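**Ticket: thermostat drops off the network overnight, heating stays on**
Status: open, waiting on supplier
Product: Prirnell room thermostat with Flandis boiler relay
Raised by: Niall Buchanan
Handled by: Ngọc Cao, Tendora support

**Niall, first report**

The thermostat in our back room loses its connection to the relay most nights. When it drops, the relay holds whatever it was last told. If the boiler was firing at the time it keeps firing, and the room is at 27 degrees by morning. Turning the thermostat off and on brings it back within a minute.

It started in February. Before that the pair had run without trouble since they were fitted. The router is the same one and hasn't moved. The app says "Device not responding" and nothing else.

Things I have tried:

- new batteries in the thermostat, twice
- restarting the router
- removing the thermostat from the app and adding it again
- moving it from the wall to the bookshelf, two metres closer to the relay

None of these made a difference.

**Ngọc, reply**

Thanks, that's a useful list. Please send me three things:

1. The firmware version of the thermostat and of the relay. They are on separate pages in the app, and the relay's is under Advanced.
2. The event log. Hold the centre button for ten seconds, then choose Export.
3. Where the relay is, and the signal the app shows.

In the meantime, set the high limit on the relay to 22. It's a separate setting from the schedule and it works even when the thermostat is gone.

**Niall**

Thermostat is on 3.1.8, relay is on 2.9. Log attached. It has 187 lines for one night, and most of them say "link retry". High limit is now 22.

Back room: 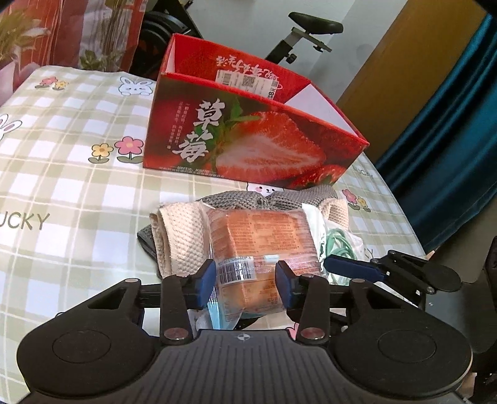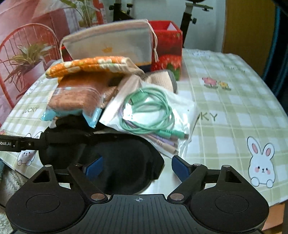
The relay is in the cupboard under the stairs, on the other side of a brick wall. Signal in the app shows two bars out of four in the daytime. I haven't been up at 3 in the morning to check it then.

**Ngọc**

I've gone through the log. The first retry is at 02:14 and they carry on until you restarted it at 06:50. There is nothing odd in the hours before, so I don't think it's a weak signal - you would see retries scattered through the evening as well.

The relay does its self-check at 02:00. On 2.9 it can come back on a different channel afterwards. The thermostat is meant to follow it. Yours doesn't seem to.

Please try this:

1. In the relay's Advanced page, turn "Automatic channel" off.
2. Pick channel 15 or 20.
3. Wait for the green light to stop blinking.
4. Pair the thermostat again from its own menu. Don't use the app for this step.

Leave it for three nights and send another log.

**Niall**

Done, on channel 20. The pairing failed the first time with error 95 and worked the second.

Night one: no drop.
Night two: no drop.
Night three: dropped at 02:14 again. High limit did its job and the room stayed at 22.

I looked at the Advanced page afterwards and "Automatic channel" was back on. I didn't touch it. My wife doesn't have the app.

**Ngọc**

That helps a lot. The setting shouldn't turn itself back on. I've had one other customer describe the same thing, also with a relay on 2.9, but they use the Mạch bridge and I had put it down to that. Do you have a bridge or any other hub on the system?

Error 95 is only a timeout during pairing, so you can ignore it.

**Niall**

No bridge. Just the thermostat, the relay and the router.

One more thing from the log. The storage counter on the relay page went from 1,000 down to nought between night two and night three. I don't know what it counts.

**Ngọc**

It counts free entries in the relay's memory. When it reaches nought the oldest entries get written over, and it looks as if your channel setting goes with them. I've passed this to the firmware people with both logs. Relay version 3.0 raises the limit to 3,000, which would delay the fault without curing it, so I'm not going to push it to you yet.

Until there is a proper fix:

- clear the relay log once a week (Advanced, then Clear history)
- check that "Automatic channel" is still off afterwards
- keep the high limit at 22

**Niall**

Cleared, and the counter is back at 1,000. Automatic channel is off. Please leave the ticket open.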